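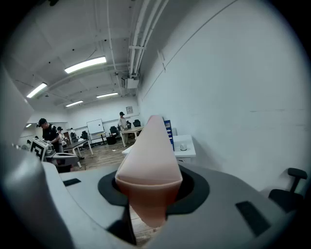

A pale pink gripper finger in its black collar and gray housing.

The second bike

Monday, March 11, 2019

Yee-man Man has raced motorcycles for 18 years and has never owned a new one. The bike she will ride at Moswood when the club season opens is a middleweight twin with its third engine and its second frame. She bought it from a rider in Nodonmont who was giving up the sport to open a bakery.

She rides for Flalgate, a team that runs out of a rented unit behind a tire shop. There are two riders, one van and a trailer with a soft spot in the floor. Last season the team had only one bike fit to race by the time it got to the July round, and Man gave hers up so that her teammate could keep his place in the standings. She spent the weekend holding his pit board.

"It was the right call on points," she says. "I didn't enjoy it."

The decision was made by Hsin-yi Tu, the team's crew chief. Tu trained as a machinist and came to racing through sidecars, where she rode as passenger for four seasons before she hurt her shoulder. She builds the engines, books the ferries and hotels, and does the cooking when the team stays at the track.

Over the winter she took Man's engine apart on the bench and found the cause of the failure quickly. An oil passage in the replacement cylinder head had not been cleaned out properly after machining. The cam had run short of oil and worn down until the valves no longer opened fully. The work had been done in her own shop.

"I signed it off," Tu says. "So I took the whole thing down to bare cases and started again."

The rebuild used a used crankshaft, new bearings and a set of pistons left over from the year before. Gearbox parts were the hard thing to get. The factory stopped making the close-ratio set some time ago, and the ones that turn up for sale have usually been raced. Tu got hers from Kwok, a small breaker's yard that has put its name on the team's fairings for three seasons and pays for it mostly in parts.

The engine ran on the dyno in February and the bike went to Moswood for a private test two weeks later. Moswood is a narrow circuit with one long straight and a great many second-gear corners. A middleweight twin will see 140 miles an hour before the braking zone on a calm day. The rest of the lap is about getting the bike turned, and that was where Man lost time last year. Tu dropped the forks through the clamps a little, softened the rear spring and changed the seat foam so that Man sits slightly farther forward.

Man did 2 short runs in the morning on old tires and then a longer one after lunch. The lap times were close to her best from last season. She complained about the front brake lever, which was coming back toward the bar after a few laps, and Tu bled the system and changed the pads. The lever stayed firm for the last run, though by then it was cold and Man was not braking as late.

The opening round is expected to draw some 400 spectators, most of whom will know somebody in the paddock. Entry fees have gone up and the middleweight grid is smaller than it was, but it still has five or six riders who can win. Man finished on the podium twice last year before the engine let go. She would like a top-five finish in the championship and says she has not thought much past that.

Flalgate has also entered the six-hour race at Nodonmont, where both riders will share one machine. Which bike they use has not been settled. Tu wants to see how the rebuilt engine looks after three rounds, and she plans to pull the cam cover after each of them.

"If the cam is clean, we take Yee-man's," she says. "She waited long enough for it."

Subscribe to our newsletter and get race features in your inbox every month. You can unsubscribe at any time.

Contact us | Copyright 2019. All rights reserved. | Back to top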